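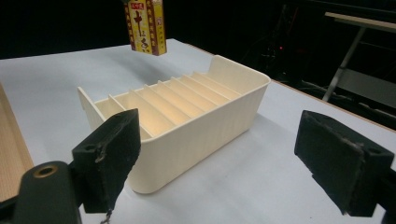

图3 带平行隔板的米白色塑料收纳盒

3.2 收纳用具与家庭物品的分类习惯

在入户访谈中，受访者谈到整理时，最先提起的往往是盒子、抽屉和架子，然后才是物品本身。Tzu-hsuan Tang在早期的田野笔记中已注意到这一点，并把家中的分类方式分为“按用途”和“按使用者”两种。本研究沿用这一区分，同时加入收纳用具的内部结构作为第三个变量，即用具是否带有固定分隔（图3为带分隔一类）。

本次调查共发放问卷375份，对象为Pirkier小区的常住家庭，另选11户做了入户访谈，每户访谈两次，间隔约70天。第一次访谈在1月进行，正值不少家庭年前清理旧物，受访者对丢弃和保留的标准谈得较多；第二次访谈则集中于清理之后的维持情况。

访谈材料显示，使用无分隔容器的家庭多按使用者归类，例如“孩子的一箱”“老人的一箱”，箱内物品混放，查找时需要翻动。使用带分隔容器的家庭更常按用途归类，票据、药品说明书、充电线各占一格。一位受访者说：“格子定了，东西就只能那么放，时间长了家里人也都记得。”也有相反的意见。另一位受访者认为格子宽度固定，稍厚的物品放不进去，最后仍然堆在桌面上，过一阵子再统一收。

两次访谈之间，按用途归类的家庭变动较小，按使用者归类的家庭中有几户重新调整过位置，调整多发生在家庭成员增减或孩子开学前后。Szu-yu Lui认为此类调整反映的是家务分工的变化，与容器本身关系不大。从本次材料看，这一解释适用于有学龄儿童的家庭，对独居老人则不够充分。独居受访者很少谈到分工，他们更关心物品放在什么高度，以及是否需要弯腰取用。

问卷中关于容器来源的一题回答较为分散，自购、亲友转赠和旧包装盒改用均有出现。旧包装盒多用于存放不常取用的物品，受访者一般不在盒外做标记，而是凭盒子的样子辨认。标记方式与查找时间的关系见3.3节。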